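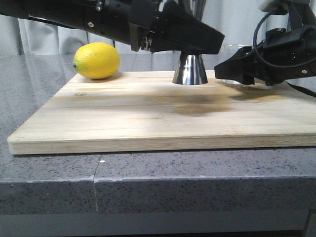

The two-arm kitchen cell at Cundia, with board, lemon and steelware in place.

1/ Cundia maintains a two-arm cell on a stone worktop for kitchen handling work. As several partner sites have asked how the cell is looked after, this thread sets out the routine in use since August. The procedure was written by Shadi Awad and applies to both arms.

2/ The board comes first. Every position taught to the arms is measured from its front left corner. If the board has been lifted for cleaning, it is put back against the stops and the corner is checked before power is restored. A stained board may stay in service. A warped one may not.

3/ Cables are inspected by hand at the start of each shift. Each arm is moved slowly through its full reach while the operator watches the loop along the upper section. A loop that pulls tight at any point is re-tied with more slack. Cables that trail across the board are permitted on the side away from the work, and only there.

4/ Screws on the arm housings are checked every 100 hours of running. They are brought to the setting on the service card and no further. Last year's two cracked housings at Jevska were both traced to over-tightening.

5/ Gripper jaws are wiped with a damp cloth, then a dry one. Citrus juice is the main concern: it leaves a film, and the film changes how polished steel sits in the jaws. Solvents are not to be used on the pads.

6/ Jaw alignment is checked by closing each gripper on a strip of plain paper. The strip should hold evenly from one side to the other. If it swivels, the jaws are reset and the test is repeated — on both grippers, even where only one has failed.

7/ Bright metal and clear glass remain the hardest items for the cell. After any change to the lighting, or to the curtain behind the worktop, the overhead view is recalibrated. Operators should not try to correct a missed grasp by altering the taught positions.

8/ The running log stood at 3584 hours at the last service. Entry 422 records a worn bearing in the left wrist, replaced with a part supplied by Dreßler. The arm was back in use the same afternoon. The old bearing has been kept for inspection.

9/ Sites running the Cloltus controller should note one difference. After an emergency stop, both arms must be sent home separately, left arm first. Sending them together is blocked by the controller and will return a fault — this is intended.

10/ The service card and the blank log sheet are available from the Cundia workshop desk. Corrections to the procedure should be sent to Shadi Awad, quoting the log entry concerned.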